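Getting your club's arm to pick up a pipette

Our robotics club at Tetwood spent most of last term knocking pipettes off their stand, so I'm writing up what we do now. You'll need an arm with a two-finger gripper, a pipette stand and a bench you can leave set up between meetings.

Start with the stand. Ours slid every time it got bumped, so put a bit of grippy mat under each foot. Mark the corners with tape while you're at it.

Next, teach a hover point well out to the side, then a second point close to the grip of the pipette. We come in at 168 mm above the bench – any lower and we clip the tube rack. Save both before you go any further!

Now close the fingers slowly. Ľudovít Bartoš wrote our first closing routine and it was far too keen, so we halved the speed and haven't changed it. Lift straight up until the pipette clears the bar, then back out.

Run it 11 times in a row with the tubes capped or full of coloured water. If it misses, re-teach the second point and leave the hover point alone.
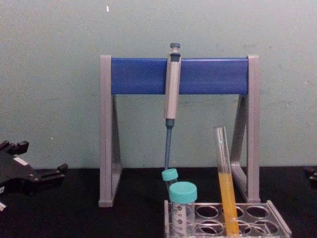
Do we need a tip on the pipette while we're practising the pickup?

Leave it off until the lift is reliable, then add one and raise your heights to suit the extra length.

Recent posts
Setton meet-up: September dates
Wiring the Povamport board
Cheap finger pads that last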